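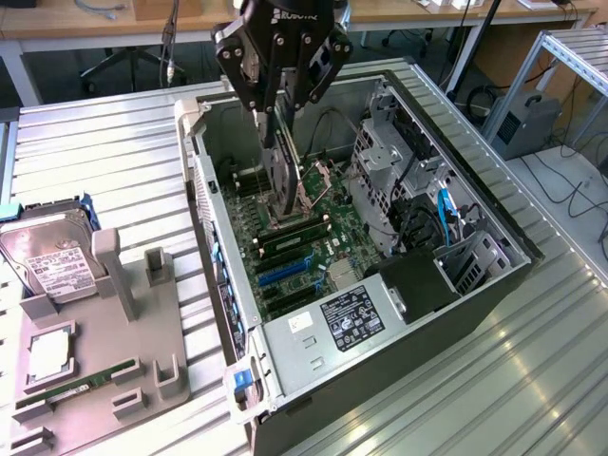 A Robotiq gripper reaches into an open desktop computer at the Sultness test shop in Stirerlow. Parts taken from computers are placed in the gray tray at left.

SULTNESS RELEASES RESULTS OF COMPUTER DISASSEMBLY TRIALS

Report compares fingertips, camera positions and controllers on the same set of used desktops

STIRERLOW, Aug 16, 2021 – Sultness today released the results of a test program comparing robot fingertips, camera positions and motion controllers for taking apart used desktop computers. The program covered 2427 attempts at 18 tasks, including removing memory modules, lifting out hard drives, unseating expansion cards and setting parts down in a tray. The full report is available to recyclers, refurbishers and integrators at no charge.

Sultness ran the trials with Dhillon Refurbishing, which supplied the computers and the written work instructions its own technicians use. Plunda Controls supplied one of the two controllers and sent an engineer to Stirerlow for the first week of setup. Plunda did not see the results before they were final.

"Dhillon came to us with a plain question," said Ritu Chaturvedi, test program manager at Sultness. "They wanted to know which parts of the job a two-finger gripper can do today, on machines as they come off the truck, and what equipment they would need to buy. We could not find an answer that had been measured on real computers, so we set up the bench and measured it."

What was tested

The trials used 19 desktop and workstation computers in several case styles. Each was laid on its side on an aluminum worktable with the side panel off. A fixed parts tray stood next to the case, with a holder for each kind of part. An attempt counted as a success only if the part left its socket or bay without visible damage and ended up in the correct holder. A part that came free and was then dropped counted as a failure, as did any attempt that an operator had to stop.

Three types of fingertip were compared: flat steel, flat steel with a thin rubber face, and a narrow stepped tip cut by Sultness for the program. All three were fitted to the same gripper and run at the same closing speeds. The report does not rank gripper brands.

Two camera arrangements were compared. In the first, the robot worked only from a fixed camera looking at the table. In the second, a small camera at the wrist was added and used for the last part of each approach. Lighting was the same in both cases.

The two controllers were the one Sultness already had on its bench and a force-sensing unit from Plunda. The Plunda unit slows the arm when it meets resistance and can rock a part gently from side to side while pulling. The standard unit was run in position control, with a simple stop limit on force.

Main findings

Fingertips made more difference than any other change in the trials. The stepped tip was the best of the three on memory modules, where there is little space between one slot and the next. It was the worst of the three on hard drives, where its small contact area let the drive turn in the grip. The rubber-faced tip gave the steadiest results across all tasks, but the rubber wore through at the corners and had to be replaced during the program. Plain steel lasted without trouble and slipped the most.

Adding the wrist camera helped on almost every task inside the case. The fixed camera was often blocked by the arm and by drive cages at exactly the point where the fingers had to close. For work at the tray, where the holders do not move, the second camera made no difference that Sultness could measure.

The wrist camera also had a cost. Pausing to take a new picture and correct the approach added up to 19 seconds to an attempt, depending on the task. Dhillon has said this is acceptable for cards and memory and too slow for drives.

The force-sensing controller did well on parts that are held by friction, such as expansion cards and power connectors. It cut down on cases where a card came up at one end and jammed. On parts that lift straight out, the standard controller was as good and somewhat faster.

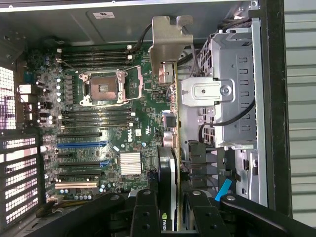
Expansion cards were the hardest group overall. A full-length graphics card can be held by its slot, by a bracket at the rear of the case and by a latch on the board, and the latch designs differ from one model to the next. The fingers also have to fit around the card without pressing on the fan cover or on whatever is mounted beside it. Many of the failed attempts in this group happened before any pulling began, when one finger touched a neighboring part and the controller stopped the arm.

"A person tilts their head, sees the latch and presses it with a thumb while pulling with the other hand," said Qusai Azar, senior robotics engineer at Sultness. "With one arm you have to do those things in order. We ended up splitting card removal into two tasks, release and lift, and scoring them separately. Once we did that, we could see that lifting was in fair shape and releasing was where the time went."

Azar said the drive cage was another common source of trouble. In some of the cases the cage stands close to the end of the longer cards, and there is not much room for a finger on that side. The report recommends that users measure this gap on their own machines before choosing a fingertip, and it includes a simple drawing showing where to measure.

Memory modules gave better results. When both end latches were open, the stepped tip and wrist camera together removed modules reliably from every board in the set. Opening the latches is still a problem. The team used a slim pushing tool held in the gripper for some of the trials and plans to continue with it, but changing between the tool and the bare fingers takes time, and the report scores those attempts in a separate table.

Placing parts turned out to need less work than expected at the planning stage. The first version of the tray had straight-sided recesses, and parts tended to catch on the edge. Sultness changed to raised holders with a wider opening, and tray placement was rarely the cause of a failure after that. Drawings for both versions of the tray are in the appendix.

Equipment guidance

The report closes with a table that matches equipment to the kind of work a shop plans to do. For shops that only want to pull drives, it suggests rubber-faced tips, a fixed camera and a standard controller. For shops that want to recover memory and cards as well, it suggests adding a wrist camera first and a force-sensing controller second. Sultness does not recommend buying the controller alone. In the trials, the combination of force sensing with only the fixed camera gave little improvement, as the fingers were often in the wrong place before contact.

The report also lists what the trials did not cover. Screws were removed by hand before each run. Cable connectors were included only where they could be reached from above. Processors were handled at the tray but were not removed from their sockets by the robot. Laptops and all-in-one computers were left out entirely, and no attempt was made to measure how the equipment would hold up over a full production shift.

"We would like people to read the failure tables as well as the summary," Chaturvedi said. "A shop that handles one or two models may do better than we did, and a shop that takes in everything may do worse. The tables are broken down by task and by case style, so readers can pick out the lines that look like their own work."

Dhillon Refurbishing plans to set up a single cell for memory and drive recovery at its own site, using the equipment list from the report. Technicians will continue to do card removal by hand for the time being. Sultness will help with installation and will collect results from the cell on the same scoring sheet used in the trials.

Next steps

A second round of trials is scheduled to begin in December. It will look at two-arm setups for latch release, a harder-wearing rubber for the fingertips and a shorter image-processing step for the wrist camera. Makers of grippers, fingertips, cameras and controllers who would like their equipment considered can request the entry form from Sultness. Equipment has to be delivered with its mounting hardware and a manual in English. There is no fee to take part – Sultness pays for bench time, and suppliers pay for shipping both ways.

Recyclers who can lend computers for the second round are also asked to get in touch. The team is mainly looking for small form factor desktops, which were under-represented in the first set. Drives should be wiped or removed before shipping. Computers will be returned on request, in whatever state the trials leave them.

About Sultness

Sultness is an independent test shop for robot tooling and handling equipment, located in Stirerlow. It runs comparison trials for manufacturers, recyclers and integrators and publishes its methods with every report. Sultness does not sell robots or tooling.

About Dhillon Refurbishing

Dhillon Refurbishing collects, repairs and resells used office computers and recovers working parts from machines that cannot be repaired.

About Plunda Controls

Plunda Controls designs motion controllers and force-sensing equipment for small robot arms.

Copies of the report, the tray drawings and the scoring sheet can be requested from the Sultness test office in Stirerlow. Ritu Chaturvedi and Qusai Azar are available for interviews, and visits to the bench can be arranged between trials.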